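Ticket: fuzzy socks shedding and pilling, pink lint on everything

Opened by: Hendrik Bakker
Status: solved (mostly)
Product: Grutus plush house socks, pink with black ribbed cuff
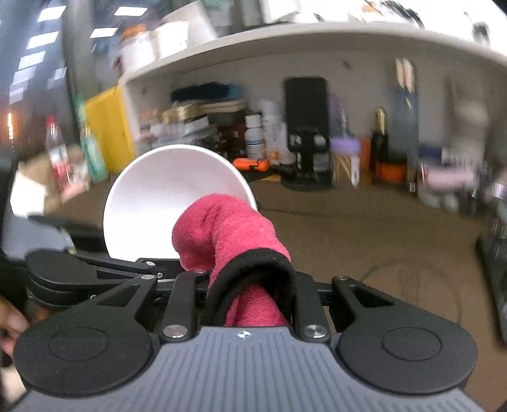
What's going on

Hi all! I'm hoping somebody on this board has fought with fuzzy socks before and won. I bought a bunch of the Grutus plush ones for our house because the floors are freezing, and they're great, super soft, my daughter practically lives in hers. But the pink ones shed like a cat in August. I get fluff on the couch, fluff in the lint trap (fine, expected), and a pink haze on every dark thing that goes through the same load. My work pants looked like I'd been rolling around in cotton candy.

The second problem is the soles. They've gone from fluffy to kind of matted, with hard little pills under the heel. And the black cuffs on two of them have gotten slack, so they slide down when you go up the stairs.

What I have to work with: a top-loading Monier washer, a vented dryer, a big white bowl for hand washing, and not a lot of patience.

What I'd tried before posting

Washed them on the normal cycle, warm, with everything else. That's how I got into this mess.

Washed them alone on the same cycle. Less lint on other clothes (obviously) but the socks came out just as matted, maybe worse.

Tried a lint roller on them. Don't do this! It pulls the loose fluff off, sure, but it also grabs the pile that's still attached, and you end up with a thin spot. I ruined one toe that way before I figured it out.

Fabric softener. They felt nice for a day, then they went flat and a bit greasy. Took another wash to get that out.

First reply, from Dijkstra

Dijkstra wrote back pretty quickly and asked me three things: were they inside out, how hot was the dryer, and was I filling the drum all the way up. No, hot, and yes. So that was a little embarrassing. The advice was to stop using the dryer completely for now, turn them inside out for every wash, and do one hand soak to get rid of the loose fluff from the factory that apparently never got out.

Attempt 1: the soak

I filled the bowl with cool water and a small squirt of dish soap, put in one pair inside out, and let it sit for 20 minutes. Swished it, didn't scrub. The amount of pink fuzz floating on top was kind of shocking. I skimmed it off with a paper towel before pouring the water out so it wouldn't go down the drain (we've had trouble with that drain already, different ticket).

Rinsed until the water was clear, then squeezed, no wringing. Rolled them up in a towel and stood on it. Laid them flat on a rack overnight.

Result: much less shedding. I rubbed one on a black T-shirt for a good while and got a few strands. Before the soak, the same shirt would've been furry. Soles still matted though.

Attempt 2: the soles

I saw a suggestion to use a pet brush on them, so I borrowed the dog's soft one (cleaned it first, thank you). You need to slide your hand inside the sock to stretch the fabric, and then brush in one direction with short strokes. It works way better when the sock is slightly damp. Bone dry, the brush just skates over the top or yanks.

The matted areas fluffed up about halfway. The hard pills didn't budge, so I snipped those off with nail scissors, one by one, in front of the TV. Boring, but it did the trick. I'd be careful with an electric fabric shaver on anything this plush. Mine chewed a stripe into a scarf last winter and I'm still mad about it.

Attempt 3: the machine, done right

Rest of the pink ones went in together, inside out, in a zippered mesh bag. Delicate cycle, cold, half the usual detergent, low spin. I threw in an old towel to balance the drum. The Monier gets very grumpy with a tiny load and stops with an error if it can't spread the weight out.

They came out fine! The bag had a clump of lint in one corner, but the towel was clean. I air dried them and it took 19 hours in the laundry room with the door shut, so leave the door open if you can.

The cuffs

Not really fixed. Dijkstra thinks the dryer heat cooked the elastic, and I believe it. I tried dunking the cuffs in warm water and letting them dry bunched up. One tightened a little, the other did nothing. If you can sew, you could probably run some thin elastic thread through the ribbing from the inside. I can't sew, so those two are now for sitting on the couch only.

What I do now

Inside out, mesh bag, cold, delicate.
No softener, no dryer.
Quick brush on the soles while they're still damp.
New pairs get the bowl soak before anyone wears them.

One more thing about folding. I used to ball pairs together by flipping one cuff over the other, and that stretches the ribbing too. I lay them flat in the drawer now. It takes up more room and my daughter just digs through the pile anyway, but whatever.

Follow-up, 18 February 2018

Flutudska asked under my first post if the color held up. Yes, as far as I can tell. The soak water never turned pink, all the color in there was loose fluff. I wouldn't put them in with white shirts just yet.

I'm marking this solved for the shedding and the matting. If anyone has a fix for slack cuffs that doesn't involve a needle, please add it here and I'll try it on the couch socks.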